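Filed under: Home & Table / Small Galleries

The Fruit Situation
By Nelu Roman
Jun 4, 2024
2 comments | 40 shares

Every household has a theory of fruit storage, and ours changes whenever somebody reads an article. In November the apples were banished from the company of everything else, on the grounds that they make their neighbors ripen too fast. By spring they were back, having served their sentence, and the limes had lost their private shelf to a jar of buttons.

Henrik Hellwig, who has eaten at my place often enough to have opinions, believes fruit belongs in the fridge and that bowls are for people who want to be admired. I believe a lime I can see is a lime I might use. The ones in the fridge drawer go hard as walnuts behind the mustard, and I find them when I'm looking for something else.

Wicker is good for apples, which like a bit of air and don't mind a pattern pressed into them. Smooth bowls are easier to wipe out, a point you'll come to appreciate the first time you forget a pear. Size matters less than you'd think, although I own one bowl that holds roughly 2 plums and has never earned its place.

Limes, for the record, last longest when you have no plans for them. Buy a bag for a party and they'll sulk by morning.

Entries from readers in Skindalness are still coming in, and I'll get to the melons when I have the strength.
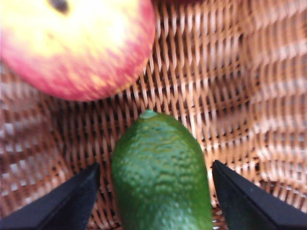
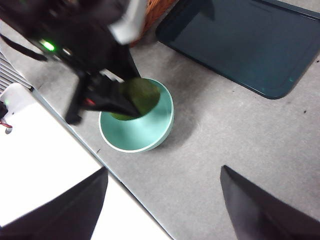 First picture: apple and lime on wicker, the lime with all its bumps. Second: something round and green on its way into the mint bowl.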